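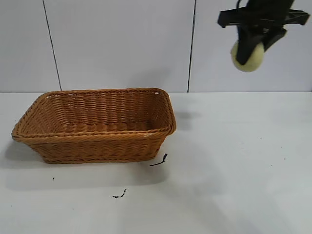 Cuaderno 2, pág. 19

6 de marzo de 2019

Puesto de mesa blanca, tarea "objeto a cesta". Anota: Sarmīte Ots.

Objetivo de la tanda: completar los episodios de objeto redondo que pide Uremau para el siguiente entrenamiento. Cuota acordada: 500 episodios válidos entre todas las posiciones de partida. Un episodio válido empieza con la pinza abierta y fuera de la zona de agarre, y termina con el objeto dentro de la cesta y la pinza retirada. Lo que no cumpla las dos condiciones va a la carpeta de descartes con su motivo, no se borra.

Configuración. Cesta rectangular de trenzado, pegada al fondo, lado largo de frente, mitad izquierda de la mesa. No se mueve durante la tanda. La aleatorización va solo en el objeto, siempre en la mitad derecha. Cámara fija con exposición y balance bloqueados. Comprobado antes de empezar que el borde trenzado de la cesta queda entero a la vista. Si alguien la golpea, parar, recolocar con la plantilla y abrir sesión nueva; no seguir con el mismo número.

Teleoperación con el mando de Drelton. La zona muerta del eje vertical sigue demasiado ancha. Consecuencia: el operador corrige la altura a escalones y esos escalones quedan en la trayectoria. En las políticas de septiembre ya se veía el mismo vicio al bajar (pausa, tirón, pausa). He reducido la zona muerta a la mitad en el perfil local. No he tocado el perfil común; quien use el puesto debe cargar "mesa_blanca_b".

Agarre. Con la pelota amarillo verdosa el cierre bueno es por debajo del ecuador o muy cerca. Si los dedos cierran por encima, la pelota sale hacia abajo al apretar. Los dos dedos no llegan a la vez: el izquierdo toca primero y empuja la pelota hacia el derecho antes de que haya cierre. Con el centro de la pinza ligeramente desplazado a la izquierda del centro del objeto el efecto casi desaparece. Esto lo hacen los operadores con práctica sin pensarlo, y conviene que quede así en los datos. No "corregir" las demostraciones para que parezcan centradas.

Traslado. Altura de paso libre, pero por encima del borde de la cesta con margen claro. Hoy se ha pasado en diagonal en casi todos los episodios. Faltan ejemplos con subida vertical y traslado horizontal separados. Rezaei los pide como grupo aparte para comparar. Mi opinión es que mezclarlos sin etiqueta da una política que duda a mitad de camino, así que campo "estilo_traslado" obligatorio desde ahora: D (diagonal) o S (separado). Los anteriores sin etiqueta quedan como D salvo revisión.

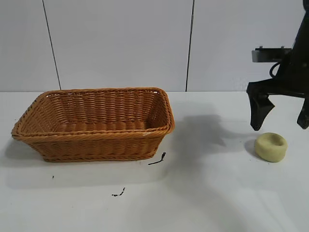

Altura de aproximación: las puntas bajan hasta casi la mesa y ahí es donde se pierde más tiempo. Con objetos de poca altura no hay margen, y el límite inferior por software está puesto para la pinza anterior. Medido con galgas en tres puntos: sobran 2 mm en el lado derecho y algo menos cerca de la cesta. La mesa no está nivelada o la base del brazo ha cedido. Pendiente de comprobar con el reloj comparador antes de tocar el límite. Mientras tanto, si salta la parada por contacto, el episodio se descarta entero aunque luego se recupere el agarre.

Recuperaciones. Discutido con Zonov si guardar los intentos fallidos seguidos de un segundo agarre correcto. Quedamos en guardarlos siempre que el operador no suelte el mando y el objeto no salga de la mitad derecha. Marcarlos con "reintento". Máximo un reintento por episodio. En la tanda de hoy han salido 9 con esa marca, todos por cierre demasiado alto.

Sombra del brazo. Con la luz actual la sombra cae entre la pinza y la cesta y se desplaza con el brazo. En la versión previa del modelo, el mapa de atención se iba a la sombra en lugar de al objeto cuando este quedaba cerca de ella. Dos opciones: difusor más grande o variar la posición del foco entre sesiones. Prefiero la segunda; la primera limpia los datos de un problema que en la instalación del cliente va a seguir existiendo. Proponer tres posiciones de foco y anotar cuál se usa en la cabecera.

Restos oscuros en la mesa: hebra junto a la esquina derecha de la cesta y manchas pequeñas hacia el centro. No limpiar a mitad de sesión, que cambia el fondo entre episodios de un mismo grupo. Limpiar al cerrar y anotarlo. En la próxima sesión, mesa limpia la primera mitad y comprobamos si el error de localización cambia.

Sincronización. El registro de articulaciones adelanta a la imagen. Retardo estimado con el golpe de prueba al inicio: estable durante la sesión, pero distinto del de la sesión anterior. No sirve una constante fija. El script de conversión tiene que leer el golpe de cada sesión; ahora mismo lo toma del fichero de configuración y nadie lo actualiza. Lo cambio yo.

Cable. El bucle negro del lateral de la pinza roza al girar la muñeca hacia dentro. Por ahora limitado el giro en el perfil. Buscar una brida más corta o pasar el cable por detrás del soporte. Si se cambia el recorrido, sesión nueva, que el bucle se ve en imagen.

Pendiente:
- reloj comparador en base y mesa
- límite inferior, después de lo anterior
- script de conversión: retardo por sesión
- revisar etiquetas D/S de lo ya grabado
- tres posiciones de foco, marcar en el suelo con cinta
- preguntar a Uremau si cuentan los reintentos dentro de la cuota o aparte

Copia en el servidor hecha, sumas comprobadas. El disco del puesto no se vacía hasta que Rezaei confirme que abre los ficheros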